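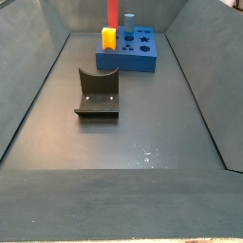 Evaluating the Belari Bin Kit as a Bench for Manipulation Projects
Student project report, Kerstead, summer term
Jul 9, 2021

Summary

Our group was asked to decide if the Belari kit, sold by Zerkitz, is worth buying for the second-year robotics course. The seller calls it "a complete manipulation bench in a box." We had it for most of June. Our answer is that it's a decent painted bin with some decent foam parts and a lot of promises attached. We would not buy it at the listed price of $3,237, and the rest of this report tries to explain how we got there.

1. What the kit claims

The product page makes claims about setup time, repeatable resets, and "tasks that grow with the learner." The first one is partly true. The bin went on the table quickly, but the fixed camera mount and the task software took us the better part of 2 days. The quick start guide skips a calibration step that the full manual treats as required, and the two documents don't agree on which corner of the bin is the origin. We went with the full manual.

"Repeatable resets" bothered us more. The kit can't reset anything. It's up to you to put the parts back where the setup card shows them, and the card is a line drawing with no measurements. If two people place the foam sorter by eye, they are running two slightly different tests. We ended up writing our own placement sheet, and a course shouldn't have to do that after paying for a bench.

2. Parts and tasks

The main target is a thick blue foam block with holes cut in the top, among them a star, a plain round one, and a group of three little round ones. There are foam shapes to stack or stand on it, including a yellow piece with an arch cut out of the bottom, and a gray-blue cylinder. The other target is a black holder with a flat base and a curved upright back, held with screws. One task asks for a brown rod to end up standing in that holder against the curved back.

We ran two tasks from the booklet. Task A has the arm work with the pieces on top of the block. Task B is the rod and the holder. Each task got 20 attempts, which is small, and we know it. The booklet itself suggests up to 12 per session, so we don't think we were being stingy.
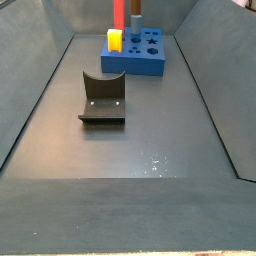
3. What we found

Task A is sold as the beginner task and we disagree. Foam gives when you press on it, so a gripper can be too low and you may never find out. On a hard surface the same mistake would trip the force limit. A student could get through the whole exercise with a bad height setting and go home happy. We don't see how that teaches anything about height.

It also looks harder than it is. Visitors to the lab saw the star hole and assumed the arm was sorting shapes. Neither of the tasks we ran asks for that. The shape holes are there for a later module that costs extra, and the page is not very open about it.

Task B was better, and most of what we learned came from it. The curved back of the holder gives the rod something to lean on, so a placement that's a bit off can still end upright. We liked this as a student exercise because you can see right away if it stood up. We liked it less as a measurement.

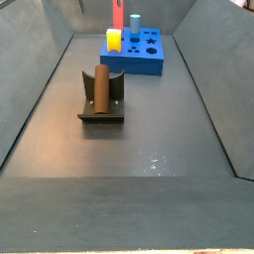
The scoring sheet only has "placed" and "not placed," with no column for how far the rod was from the middle of the holder. We added one by hand. Without it, a lucky attempt and a careful one get the same mark — and the software reports them the same way.

On finish: the floor of the bin has a patch of small white specks toward the front. We did not establish what they are. They matter a little, since our first color threshold kept picking them up as an object. Raising the minimum blob size fixed it. The floor also has a slight sheen, and our left side read warmer than the right, so anyone using plain color detection should expect to tune each half separately.

4. Compared with doing it ourselves

The lab already owns a Higuchi training set from an older course. It has fewer parts and no software, but the drawings have dimensions on them. A bin can be built out of painted board in an afternoon. Foam sorters are cheap. The only Belari part we would have trouble copying well is the holder, and even that looks like something we could print.

5. Recommendation

Do not buy the full kit. Ask Zerkitz if the holder and the task booklet can be bought separately, and ask in writing which modules are included. If the course does go ahead with the kit, start students on Task B and use our placement sheet, which is in Appendix A with the raw scores.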